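Home | Laboratory | Diary | Archive | Contact

Laboratory diary — May, entry 6

The comparison of the two hand-held grippers continued this morning at Onham. The pair supplied by Drernard was used first and the Dreßler pair after the midday break. The operator was asked to perform the same short tasks with each, using household articles of light weight.

The Drernard jaws close more softly, and the operator reported less strain in the thumb by the end of the session. The Dreßler jaws hold a narrow handle more firmly but require a longer pull on the trigger. The log stands at 311 attempts, against the 1000 agreed with Flostmont for each pair. It is not yet possible to recommend either.

Two matters were noted for correction. The position record from the left unit drifted shortly before eleven, and the cable was reseated before work resumed. The calibration file for the right unit was found to be an old one and has been replaced — the earlier results will be marked accordingly.
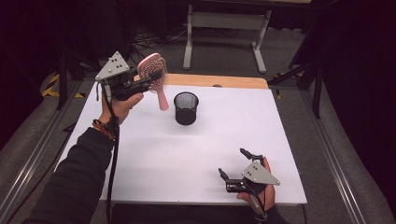
The question of wide objects remains open. Brushes and similar articles may be taken by the head or by the handle, and the written procedure does not state which is preferred. Until it is amended, the operator will choose, and the choice will be entered in the log beside each attempt.

A request for spare finger pads has been sent to Drernard. Work resumes at nine with the Dreßler pair.

2 comments | 6 shares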